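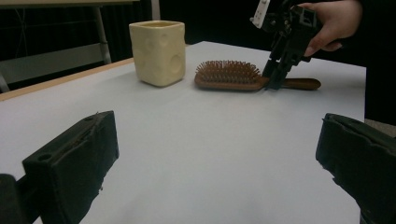 posted by tailwind_and_regret - thread, Sun 6 December

I bought the Flondance add-on airport for Brorkdale. The store page promises "every building modeled by hand." I have now taxied past every building and I'd like to meet the hand.

The terminal is lovely. You can read the menu in the cafe window. The runway, meanwhile, has a hump at the 700 meter mark that launches anything lighter than a 737.

According to the chart in the manual the runway is 1,906 meters long. In the sim I get 1,754. I found the missing part - it's under the lake.

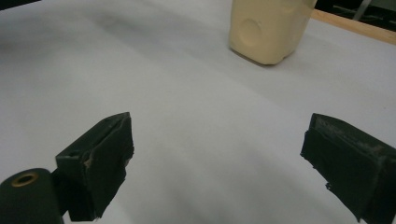 Support told me to turn off my mesh, then my other mesh, then reinstall. I did it 3 times. The lake is still there and now the windsock is indoors.

A guy on the forum said to load the Sukprasert landclass file below it in the library. That drained the lake. It also planted a forest on the apron, so parking is by appointment.

Things that do work: night lighting, jetways, the rain on the terminal glass. Frame rate is fine if you look at the sky.

Prokach has a freeware version from June with no cafe menu and a flat runway. I've uninstalled it twice out of loyalty to my own money.

Anyway, I'm flying in again tonight. Gear down, low expectations.

Comments

gearup_larry: The hump is realistic if you land badly enough.

mdl_9: Delete the exclude file, keep the flatten. Fixed mine.

ovrcst: wait, there's a menu?

Last updated: 2 hours ago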